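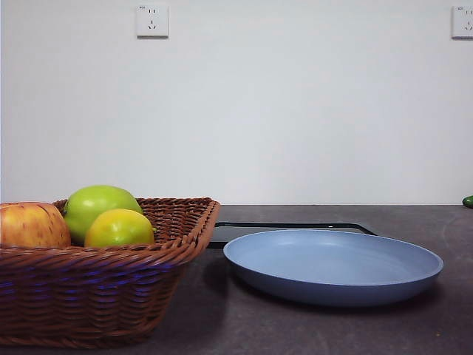
Figure 6.1 Fruit in a woven basket on a dark countertop.

Chapter 6
Storing Fruit After Harvest

6.1 Fruit is still alive

A fruit that has been picked does not stop living. It continues to take in oxygen, to use its sugars and to give off carbon dioxide, water and heat. This process is called respiration, and most of what we discuss in this chapter follows from it. A fruit with a high rate of respiration has a short storage life. A fruit with a low rate, such as a late apple, can be kept for many months if the conditions are correct.

After picking, the fruit receives no more water from the tree. Every gram which it loses through the skin is lost for good. The first sign is a dull skin, and later the skin becomes wrinkled. The grower loses twice, first in quality and then in weight, for the fruit is sold by weight.

In the storage trial at Drivside, which we will use in several chapters, 2,375 apples were weighed before storage and again at the end of April. The full table is given in Section 6.5. The student should look at it now, even if the columns are not yet clear.

6.2 Two groups of fruit

Fruits are divided into two groups by the way they ripen. In the first group, called climacteric, respiration rises strongly when ripening begins, and the fruit produces much ethylene. Apples, pears, bananas and peaches belong to it. They can be picked when they are mature but still firm, and they will ripen later. In the second group, called non-climacteric, there is no such rise. Oranges, grapes and strawberries must be picked when they are ready to eat, as they will not become sweeter in the store.

Ethylene is a gas, and it moves freely from one fruit to another. For this reason ripe apples should not share a closed room with green bananas, unless we want the bananas to ripen fast. Many households use this effect without knowing the name of the gas.
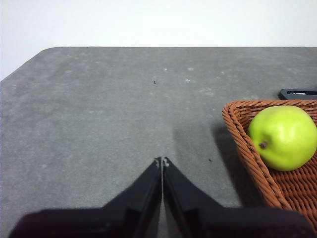 Nguyen-Tran objects that the division into two groups is too simple for teaching, and that melons in particular should be presented as a case between them, with some varieties on each side. The objection is fair. We keep the two groups in this chapter because the storage rules in Section 6.4 are built on them, and we return to melons in Chapter 16.

6.3 Temperature

Of all the conditions in a store, temperature has the greatest influence. Cooling slows respiration, and it also slows the growth of molds. However, colder is not always better. Bananas and other fruits from warm regions suffer chilling injury at temperatures well above freezing. The skin turns gray or brown, and the flesh may never ripen in a normal way.

The packing house at Tornham keeps its apples and its tropical fruit in separate rooms, each with its own thermometer placed among the boxes and not on the wall. Air near the wall can be colder than the fruit in the middle of a full box, so a reading from the wall tells us little about the crop itself.

Before you continue, write down which fruits are kept in your own kitchen and where each one stands. You will need this list for the first exercise.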